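Product reviews: kitchen and laundry fixtures
January 23, 2012

# Cismont composite sink with integral drainer

The Cismont is a single-bowl kitchen sink with a drainer formed in the same piece. It is supplied in Australia by Duller and was assessed for use in the shared kitchens of student and staff residences. The unit was installed in the second-floor kitchen at Curnov House in May and remained in ordinary service throughout the review period. The kitchen is used by 16 residents, most of whom cook in the evening.

The review considers installation, daily use, cleaning and noise. Price was taken into account only in the final recommendation. The stainless steel sink previously fitted at Curnov House, a Sugiyama model of similar capacity, was used as the point of comparison.
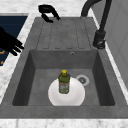 *Reading time: 2 minutes*

## Installation

The unit arrived with a cardboard cutting template, fixing clips, a basket waste and a printed guide. The template was accurate. The guide was less satisfactory, as the page on sealing refers to a diagram that does not appear in the Australian edition. The plumber engaged for the work obtained the correct page from Duller by email on the same day.

Composite sinks are heavy, and two people are required to lower the unit into the bench. Residences with older particleboard benchtops should have the cut-out inspected before ordering. At Curnov House the cabinet beneath was fitted with an additional rail, at the expense of one drawer.

No tap hole is drilled at the factory. Drilling on site is permitted under the warranty if the supplied hole saw is used, and the plumber completed it without chipping.

## Daily use

The bowl accepts a 71-litre stockpot only on an angle, a limitation shared with the Sugiyama. Baking trays of domestic size can be laid flat for soaking. Residents reported that the depth of the bowl reduced splashing onto the bench and floor, although shorter residents found it tiring to wash up by hand for long periods. A wire rack placed in the base corrected this to some extent.

The grooved drainer cleared water adequately when the unit was level. During the first fortnight, water was observed to sit at the wall end, and the clips on that side were adjusted. Stemmed glasses should not be stood directly on the grooves. Tumblers, mugs and plates in a rack gave no difficulty.

The sink is noticeably quieter than stainless steel. Cutlery dropped into the bowl could not be heard from the adjoining study room with the door closed, which had been a regular complaint under the previous arrangement.

## Cleaning and wear

Tea and turmeric stains were removed with a non-scratch pad and a paste of bicarbonate of soda. Limescale proved more persistent. A pale film formed near the waste and required weekly treatment with diluted white vinegar. Sites on bore water should expect more frequent attention.

Hot pans were placed in the bowl on several occasions, contrary to the posted notice. No cracking or discolouration was found at inspection. Aluminium cookware left grey marks, all but 2 of which were subsequently removed.

## Assessment

| Criterion | Score out of 6 |
|---|---|
| Installation | 4 |
| Daily use | 5 |
| Cleaning | 4 |
| Noise | 6 |

The Cismont is recommended for kitchens adjoining bedrooms or study areas. It is not recommended for commercial catering, nor for hard-water sites without a regular cleaning roster. Replacement basket wastes are stocked by Duller and should be ordered with the sink.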